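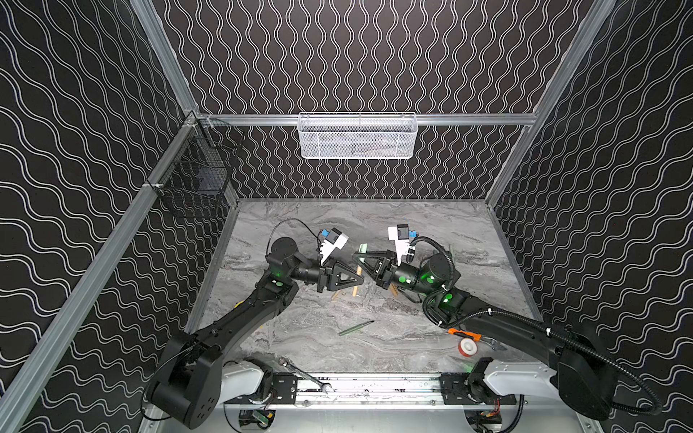
Keeping a worktop clear when you mend and make small things

A bench for small jobs fills up quickly. A pen goes down, then a roll of tape, then the spanner you used to tighten something earlier, and before long the piece you are working on has been pushed to the edge. The tips below are the ones we keep coming back to at Menside, where the bench gets used for garden canes, model frames, plumbing offcuts and anything else that needs fixing.

Hang baskets above the bench

Wire mesh baskets hung from a rail take the small stuff off the worktop and leave it within reach. A shallow rectangular one is best for things you pick up often, as nothing gets buried. Use a second one for boxes of screws and fittings. We have a white basket at the back and a black one at the corner, and the two colours make it easy to remember which is which.

Mesh lets dust and shavings drop through, so wipe the worktop underneath before you start gluing. Don't load a clipped basket with anything heavy. Spanners and pliers belong in a drawer.

Give the tape a home

Red-and-white tape is useful for marking off a patch of bench where something is setting. Fold over the last 2 cm of the roll after each use and you won't have to hunt for the end. Stand the roll on a peg if you have one. Left flat on the bench it picks up grit along the edge.

Small stick frames

A little easel-shaped frame made from light sticks is handy for propping up a label or a card of instructions. To make one:

Cut three sticks to the same length. Garden sticks or thin dowel will do.

Bind them near the top, loosely enough that the legs can spread.

Open the legs and set the frame on a flat surface. If it rocks, trim the longest leg a little at a time.

Add a crosspiece lower down to stop the legs sliding. Leave it overnight before putting any weight on it.

If you paint the sticks, do it before binding them. We used a tin of Griltau matt green on the last batch and it took two coats.

Sorting short lengths and long ones

Lay the short pieces down together on one side of the worktop and keep the long one apart until you need it. Standing a length on end is a quick way to see whether the cut is square, as a bad cut makes it lean. Check the worktop is level first.
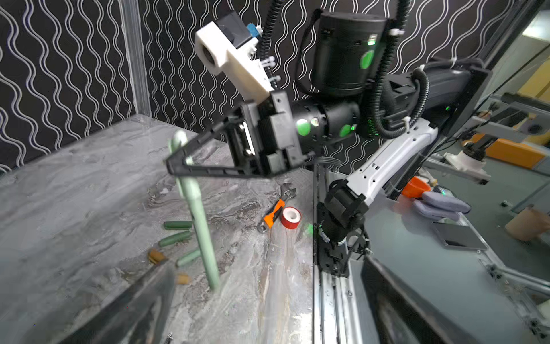

Wiping down a marbled top

Grey marble patterns hide pencil marks and dried glue very well, so clean by feel as much as by eye. Run a flat hand over the surface, then go over it with warm water and a drop of washing-up liquid. Lift glue spots with a plastic scraper - a metal one will scratch. Dry with a clean cloth.

At the end of the day

Allow 20 minutes on a Wednesday, or whichever evening suits, to empty the baskets and put back what has wandered. Cap the pens. Throw away offcuts too short to use.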